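To: Penlow Shared Workshop, members' list
From: Edgars Petrauskas
Subject: Re: Two-arm bench, cable routing before the August session

Dear members,

Thank you for the comments received on the Gondus build. The following reply concerns the bench layout only. The control software will be dealt with in a separate message.

On the earlier message, the Skirnorville group wrote:

> We would ask that the position of the plastic bin be settled before
> any further teaching of movements takes place. At our own bench it was
> moved twice and the stored positions had to be recorded again.
> Could you also confirm whether mains leads will remain on the
> table top, within reach of the grippers?
>
> Yimer

The bin is to stay between the two bases, towards the back of the table. Its position will be marked with tape once both arms have been shown to reach it at low speed. 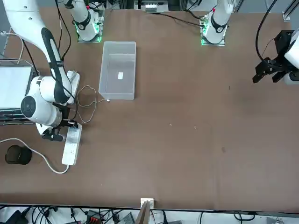 Bench layout with both arms mounted and the bin between the bases.

As regards mains leads, the concern is accepted. The power strip beside the right gripper is to be fixed under the table, and its cord led away along the left side. The black cables below the front edge are to be bundled and labelled at both ends. Members are asked not to run the arms together until this work has been signed off in the bench log under job 3421.

The cost of trunking and clips comes to 88, which falls within the sum already agreed. We shall need 4 hours at the bench, and 2 members to carry out the work. Offers should be sent to me directly and not to the list.

Yours faithfully,

Edgars Petrauskas
Bench Co-ordinator, Penlow Shared Workshop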